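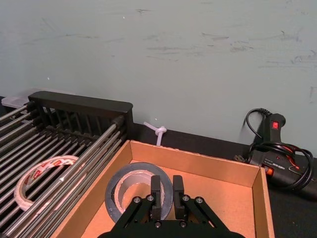
Figure 1. Duct tape in the cardboard box, masking tape at the dish rack.

Home Units Projects Reports Contact

Last updated: September

A Place for the Tape: Sorting Out the Workroom Bench at Lirkdale

Why I picked this

Our workroom at Lirkdale has one long black bench and everybody dumps their stuff on it. My unit asked for a small storage project with a budget of 30 dollars, and I'd already lost my favourite roll of tape twice that term, so the topic more or less picked itself! I wanted to find out if ordinary household bits (a dish rack, a box, a lidded tub) could do the job of a proper bench organiser. The Rennie one in the catalogue looks great, but it would have eaten the whole budget and then some.

What I tried

I started with tape because it's what people borrow most. It's also an annoying shape. A roll lying flat takes up heaps of room, and a roll on its edge wanders off. My first plan was to use the dish rack for all of it, with the rolls sitting between the rods like plates. Thin rolls are fine with that, fat ones less so, and duct tape is a pain because you need both hands to get it out again.
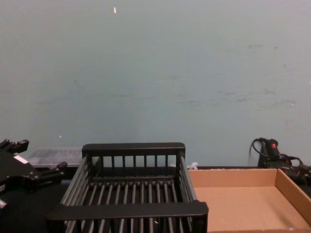

Small parts were the bit I nearly left out of the plan. Screws, clips and pen lids will go straight through a rack, so they need something with sides and a lid. I went for a see-through plastic container, pushed back against the wall with the dish rack partly in front of it. It's shallow, and you get a rough idea of what's inside without opening it. The catch is that you have to reach over the rack, and my tutor (fair enough) marked me down for that in the draft. I'd swap the two around next time - or put the container at the other end of the bench.

The cardboard box was meant to be temporary. I was going to replace it with a Grisinix drawer, but I've grown fond of it. The low walls mean you can drop a roll in flat and grab it again without looking, and it cost me nothing.
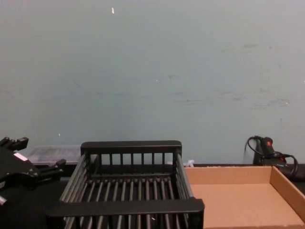
What I'd change

I'd line the bottom of the box, as cardboard won't love a whole year of this. I'd put labels on everything too. And I'd like to ask the other groups what they'd want in the rack, which I should have done at the start!

Related reports
Virkex shelf brackets: a load test
Hooks or pegs for the Lirkdale aprons?
A quieter bin lid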